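Wood table top cupping across the planks after moving to a heated room. Fix or live with it?

Posted in Home & Workshop > Furniture care
Jul 16, 2025

Kelechi Sani
Member, Burkville

I have a large plank-top dining table, oval, bought secondhand. It stood in an unheated porch at the last house and moved indoors with us in October. Over the heating season the top developed a visible cup. With a straightedge laid across the grain at the widest point there is now a gap of over 4 mm in the middle. Along the grain it is flat. The joints between planks are closed except for one hairline near an end.

The underside is bare wood. The top has some kind of clear film finish, origin unknown. There are two battens underneath, running across the planks, each fixed with screws through plain round holes. Three of the screws on one batten are tight and the fourth turns without biting.

What I have tried: a damp towel on one face overnight, which made a small difference that was gone two days later. A neighbor suggested clamping it flat and adding more screws. I have not done that.

Is this recoverable without stripping the top? And is the batten arrangement correct to begin with?

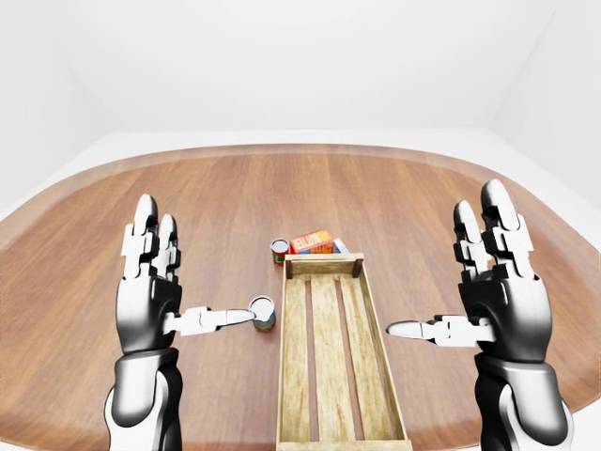

Moisture readings with a borrowed pin meter were lower on the underside than I expected for summer, and I do not know how far to trust the meter. I took them in several places along each batten and near both ends. The top is reddish brown and the slatted crate on it is a light tan, and I would guess they are different species, so the meter's single wood setting can't be right for both. If the species correction matters I would like to know by how much. I can't take readings through the film finish without leaving pin marks, so the top face is unmeasured.

Width across the grain is 139 cm at the middle. I can turn the top over with help, and I have clamps, a drill and a router. No planer.

Jaruwan Sombatkul
Regular contributor

Do not clamp it and add screws. That is the standard way to turn a cupped top into a split one.

The mechanism first. Wood moves across the grain with changes in humidity and hardly at all along it. Your top has a film on one face and nothing on the other, so the bare face gains and loses moisture faster. In dry heated air the underside shrinks first and pulls the edges down, which puts the crown on the show side. In damp weather it goes the other way. You don't say which way yours cups. If the gap is in the middle with the straightedge on the upper face, then the edges are high, and the upper face is the one that has shrunk relative to the lower. That does not fit a simple "bare underside dried out" story. Check for wear in the film, and check whether the table stands over a floor vent or on a damp slab.

The damp towel works on the surface only. It swells the outer fibers, they dry, and you are back where you started. Repeated often enough it can make things worse through compression set.

Your battens are wrong as fitted. Round holes lock the planks at fixed points across the full width, so the seasonal movement has nowhere to go. The screw that turns freely has probably stripped its thread under that load. Procedure:

1. Turn the top over onto blankets and remove both battens.
2. Leave it supported on spacers, with air on both faces, for several weeks in the room where it will be used. Do not skip this.
3. Measure again with the same straightedge in the same place.
4. Elongate the batten holes across the width of the top. Keep the center hole round, if there is one, and make the slots longer toward the edges.
5. Refit with washers, snug but not tight. Plug the stripped hole with a glued dowel and drill a new pilot.
6. Seal the underside, using a finish of similar permeability to the one on top.

On a top that wide, allow 5 mm of slot either side of the screw at the outermost positions. Less is a false economy. 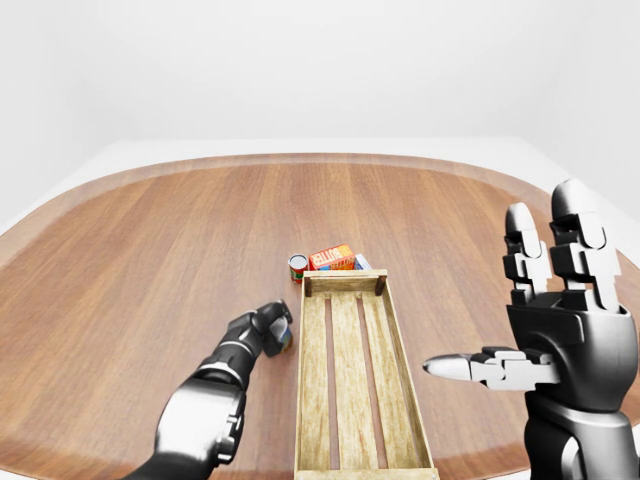
Sealing both faces slows the exchange of moisture. It does not stop it, and the table will still change width between seasons. The aim is for both faces to change at the same rate. If you can't identify the existing finish, put a drop of denatured alcohol on it somewhere out of sight. Shellac will soften in a minute or so. Lacquer will mostly not respond to alcohol but will soften with lacquer thinner. If neither has any effect, assume varnish or polyurethane.

On the meter: the species correction on a pin type is usually a point or two of moisture content at indoor levels. What you want is the difference between places and between dates, and for that the setting is irrelevant so long as you don't change it.

Ese Ajayi

had the same thing with a desk. Put it out in the sun upside down for an afternoon and it went flat. Been fine since, though it is a small desk.

Jaruwan Sombatkul
Regular contributor

Sun on one face is a real method for a thin panel, but it is hard to control and I would not try it on a top this wide with an unknown film on it. The film can blister. If the cup is still over your limit after step 3, come back with the new figure before doing anything else.

Kelechi Sani
Member, Burkville

Checked again. Straightedge on the upper face, gap in the middle, so the edges are high as you described. The film is worn through in a patch at one end. There is no vent under the table. The battens are off as of this afternoon and the top is up on spacers. The center holes were round and so were all the others. Will measure again in October when the heating goes on and post the number.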